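Setup and Maintenance of the Liew Two-Arm Cell

Final report, Automation Laboratory Practicum
Submitted by Gillespie Forsyth
2025-08-18

Summary

This report describes the configuration of the Liew two-arm cell and the maintenance routine adopted for it during the practicum. The work was carried out on the physical cell at the Kilteck teaching laboratory and on its simulated counterpart, which is kept in the Briseo simulation environment. The main results are a corrected set of base positions, a revised gripper check, and a written procedure for restoring the cell after a fault.

1. Background

The Liew cell was assembled by an earlier student group for exercises in sorting and placing tableware. The earlier report covered the programming of the tasks in detail but gave little attention to upkeep. When the present project began, the cell could complete its exercises on most attempts, but the right gripper regularly closed too high on its target. No record existed of when the arms had last been calibrated.

The project was therefore limited to the cell itself. Task programs were left unchanged except where a stored position had to be corrected.

2. Layout of the Cell

Both arms are mounted on a shared tabletop and face the same work area. A tray in the middle of the table serves as the destination for all items. Each arm carries a parallel gripper. The arms are controlled from one workstation running the Cumex control package, which also stores the home positions and the speed limits.

The simulated cell uses the same layout. Every change to a base position or a tool offset was entered in the simulation first, and the full exercise was run there before the physical arms were powered. In the exercise used for checking, the left arm works at the bowl on the tray while the right arm handles a mug. These two motions bring the forearms toward the center of the table together, and any error in the distance between the bases becomes apparent at this stage.
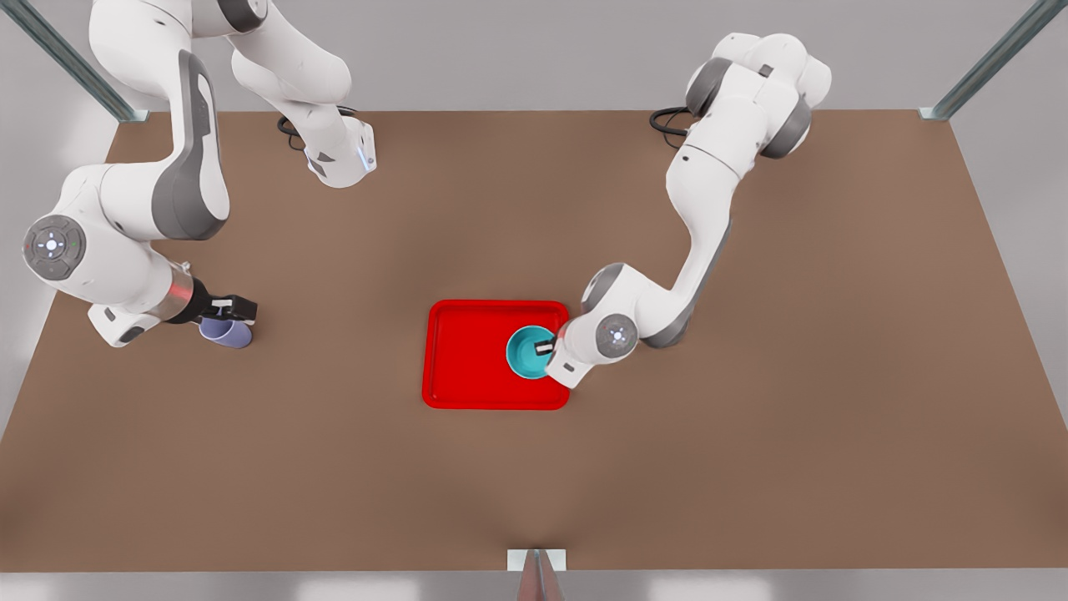
3. Calibration Procedure

The procedure below replaces the one in the earlier report.

The cell is placed in maintenance mode and both arms are sent to their home positions. The mounting bolts at each base are checked with a torque wrench. A pointed tool is then fitted to one arm at a time and brought to reference marks on the tabletop. The position reported by the controller is recorded at each mark and compared with the measured position.

At the start of the project, the right arm showed an error of 8 mm at the mark farthest from its base. The left arm showed an error of 2 mm at the corresponding mark. The larger error was traced to a tool offset that had been entered for a shorter set of fingers. After the offset was corrected, the right arm agreed with the left to within the accuracy of the measurement.

4. Gripper Inspection

Gripper fingers are inspected for wear on the contact surface and for play in the slide. Curved items such as mugs load the fingers unevenly, and the inside edge wears first. Fingers are replaced as a pair. Following replacement, the gripper is opened and closed through its full travel at low speed, and the tool offset is confirmed before the next run.

5. Recovery After a Fault

A protective stop leaves both arms where they were at the moment of the fault. The operator is to clear any held item by hand with the arms disabled, inspect the cables behind the bases, and move the arms apart one at a time in manual mode. The arm above the tray is moved first, straight upward, until its fingers are clear of any container. The home command is issued only when both forearms are outside the shared area.

6. Results

The check exercise was run 286 times on the physical cell after calibration. The cell stopped on 28 of these runs. Most of the stops came from items placed outside the marked starting area, and the remainder were communication timeouts in Cumex that could not be reproduced. The gripper no longer closed high on the mug.

7. Remaining Work

The timeouts require further study, beginning with the network cable and switch at the workstation. The reference marks on the tabletop are adhesive and should be replaced with machined points. The next calibration is scheduled for October, and the measurement sheets have been left in the cell logbook for the group that will carry it out.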